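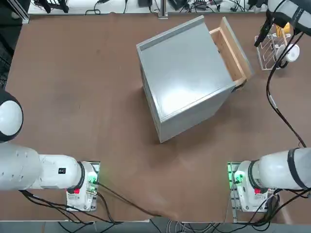 Skarncombe two-arm cell: progress report for June
Prepared by Raelene Mudgway for Lindsay Hollis

Status

The cell is back in service. Both arms are on their plates at the near edge of the table and come up with green lights at the base connectors. The drawer cabinet is the only task fixture in use this period. The wire rack stays at the back of the table until the drawer work is signed off.

Work done

Bevan Tamihana replaced the wrist bearing on the right arm and re-zeroed all its joints. The left arm had no faults and got a bolt check only. After the repair we ran 981 drawer cycles on the right arm without a joint error. The log for the whole period stands at 3052 cycles, both arms together.

The gripper cable on the right arm still hangs free and runs down the side of the table. Amirhossein Yazdani has drawn up a clip route along the links. We want to fit it before the next long run – the last cable wore through at the wrist end.

Cables under the front edge of the table have not been sorted. This was on the May list and was put off while we waited for the bearing. It needs half a day with the power off.

Spending

The bearing, grease and a spare gripper cable from Brunton came to $2265. That closes out the repair line. Cable clips will come from general stores.

Next period

Fit the clips and tidy the floor cables.
Repeat the zero check every 60 hours of running time, left arm first.
Load the Kulta controller update on the left arm only and leave the right arm as it is until Merle Partington has looked at the logs.

We need your approval for the half day of downtime before the update goes in.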